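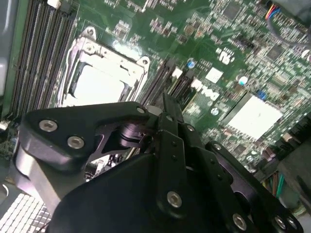 The discharge numbers for the Ileck outfall are self-reported, and I don't know how many more times I can write that sentence. Hagedorn owns the pipe. Hagedorn takes the sample, picks the hour, picks the bottle, mails it to a lab that Hagedorn pays. Then the state gets a spreadsheet and the spreadsheet says fine. Meanwhile the probe that would tell us something sits in a box on the riverbank, and the guts of it are nothing exotic. This is not moon landing stuff. We could of had live readings years ago.

What we have instead: 12 samples a year. One a month. A river moves all day and all night and we look at it 12 times.

I walked down there in January, early, before seven. Sheen on the water below the outfall, thin, rainbow at the edges, maybe the length of a bus. By the time I got a bar of signal and called it in, gone. The person on the phone was perfectly polite and asked me for the volume. The volume! In gallons. I said I was standing on a bank in the dark with cold hands. She said she'd put down unknown. Unknown volume goes in as a zero on the yearly total. Look it up, it's in the footnotes of the report, page 2 of the appendix.

So a small leak that keeps happening counts for less than one big one. Counts for nothing, if it's small enough and the person who sees it can't do math by flashlight. I think that's backwards. A truck that tips over gets booms and news crews and somebody mopping it up by lunch. The slow stuff gets a zero, month after month, and it settles in the mud where the mussels are. 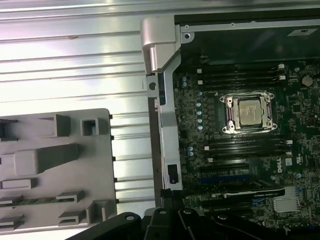 Who should be running the monitoring at Ileck? The county, with its own probes, its own lab contract, and the raw readings posted where anyone can get at them the same day.

I know what comes next. Money. Trustville already pays Sotance for the drinking water side, and Sotance already has people driving past the outfall to get to the intake. Adding a stop is not a new department. Bill Hagedorn for it, put it in the permit. They're discharging into something that belongs to everybody, they can cover the cost of somebody checking.

Aminu Onyeka made the other argument at the hearing and made it well, so let me be fair to it. His point was that live data with no context scares people. A probe fouls, the reading jumps, half the town is buying bottled water over a clump of algae. OK. That does happen. But the fix for a bad reading is a note next to it saying the probe was dirty and got cleaned at 2 in the afternoon. People can read a note. We read weather radar on our phones and it's wrong half the time and we all manage.

And I'd take false alarms over what we've got. There were 658 signatures on the petition, in a town this size, and the reply was a paragraph about existing procedures being adequate. Adequate to what? They met the paperwork. Nobody on my side ever said the paperwork was late.

The permit is up for renewal. Comments go in writing, to the permit office, and they have to mention the permit by name or they get filed as general correspondance, meaning not read. Put Ileck outfall in the first line. Ask for three things if you've got the patience, or just the one: continuous monitoring, by someone who isn't Hagedorn. Ask that unknown volumes be listed as unknown and left out of the total, not dropped in as zeros. Ask for a sampling point 100 yards downstream too, where the current slows, because the one at the pipe mouth is in the fastest water on that whole stretch.

Mine's already in. Two pages, too long probably, I got going about the mussels.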